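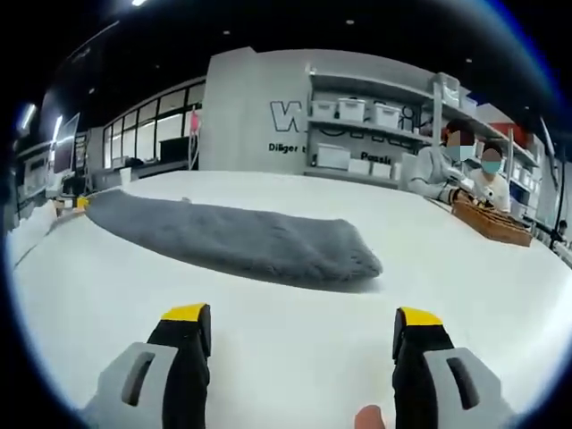 Ans Vanhove

The first quote Mestier received for an automated folding line came to four pages, and the price of the machine took up one line of it. The rest covered installation, training, spare parts and a service contract. The company, which sorts and packs household linen for hotels in and near Ivville, had set money aside for the machine and very little for the other items.

That was in September. Mestier has since put the purchase on hold and split its budget in two. The smaller part pays for a trial period, in which staff work through the tasks by hand and with hand-held grippers before any arm is ordered. A towel is a hard thing for a machine to pick up. It has no fixed shape, and a thick one behaves differently from a thin one. A buyer who has tested only neat, flat samples will pay for that later.

Grippers are a small cost next to the arm, but they wear. Finger pads are the part to ask about. Mestier now wants a price for replacement pads in writing, along with a delivery time. One supplier, Vandenberghe, quoted 2,038 euros for a year of wear parts on a single station. Another, Iltden, left the item out and gave a figure only when asked. The two offers had looked far apart until then. With the pads included, they were close.

Space is the next item. A work table that suits two seated people may not suit two people and an arm. Shelving often has to move, and so do power outlets. Mestier measured its packing room twice and found that the station it liked best would block the route to the storage boxes. Moving the shelves added a day of work to the plan and a small bill from an electrician.

Labor hours are the part most often left blank. Someone has to bring out the goods, reset the table, sort small items into baskets and note what went wrong. Mestier allows roughly five hours a week for this at each station and charges it to the project, so that the packing department does not carry the cost.

The company plans to ask for new quotes once the trial is over. Both suppliers will get the same list of linens, with the thickest towels at the top.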